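**FOR IMMEDIATE RELEASE**

22 January 2020

# Dunder to Reopen Urivar Finishing Works and Bring Dark-Stained Furniture Line Back Into Production

**GANDEN** — Dunder, the maker of cabinets, sideboards and storage furniture, announced today that it will reopen its finishing works on Urivar Road and return the Ekpo line of dark-stained wooden furniture to full production. Work on the building is under way, and the first pieces are scheduled to leave the works in June.

The reopening restores a finishing operation to Ganden after a gap of seven years. During that period, Dunder furniture was assembled in the town and sent out of state to be stained and sealed. Under the new arrangement, all Ekpo pieces will be built, stained, sealed and inspected at two sites within the town limits.

"Our customers have asked for the Ekpo line in every year that it was out of the catalog," said Morenike Balogun, president of Dunder. "We were not willing to bring it back until we could control the finish ourselves. The Urivar Road building gives us that control, and it keeps the work in the town where the furniture was first made."

The company will hire 46 people for the finishing works, including stainers, sanders, inspectors and warehouse staff. Applications opened this week. Former employees of the finishing department have been contacted by mail and will be given first consideration for positions similar to those they held.

The Ekpo line is known for a very deep stain that leaves the grain faintly visible on tops and door fronts. The stain is applied by hand in several thin coats, with a light sanding between each. Dunder has revised the formula to use a water-based carrier, and test panels have been kept in a sunlit room at the company's main office to check for fading. 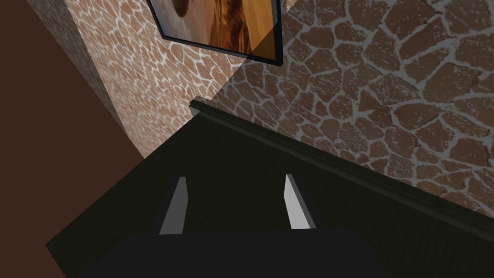 *A dark wooden furniture top with subtle streaks of grain. Computer rendering.*

"The difficulty with a dark finish is that it shows everything," said Davoud Arabzadeh, director of finishing. "Dust, a missed spot, a change in pressure on the cloth — all of it can be seen once the piece is under a lamp in someone's dining room. We have written the inspection procedure with that in mind, and each top will be examined under both warm and cool light before it is approved."

The returning line will consist of a long sideboard, a two-door cabinet, a low media cabinet and a narrow hall chest. The sideboard and two-door cabinet will be offered first. Orders for the remaining pieces will open later in the year, and customers who registered interest through a Dunder dealer will be notified before general sales begin. The company has 867 such registrations on file.

Prices will be published in the spring catalog. Dealers may request stain samples from the sales office beginning next month.

Dunder will also offer a refinishing service for owners of earlier Ekpo furniture. Pieces may be brought to the Urivar Road works by appointment or collected through a participating dealer. Water rings, worn edges and light scratches can in most cases be repaired without stripping the whole surface. Furniture with loose veneer or structural damage will be assessed individually, and owners will receive a written estimate before any work is done.

"Many of these sideboards have been in the same family since they were purchased," said Zainab Chukwu, manager of customer service. "Owners call us to ask which polish they should use, or whether a mark can be taken out. Until now we have had to refer them elsewhere."

The Urivar Road building has received new ventilation, new flooring in the drying rooms and a covered loading area at the rear. Deliveries will enter from the north side to limit truck traffic past neighboring homes. Residents with questions about construction hours may contact Onyekachi Ogunleye, site manager, through the company's main office.

An open house for residents and dealers will be held before production begins. Details will be mailed to nearby households.

**About Dunder**

Dunder designs and builds wooden furniture for dining rooms, living rooms and hallways. The company is based in Ganden and sells through independent dealers.

**Media contact**

Darcy Landry
Communications Office, Dunder
Ganden

\# \# \#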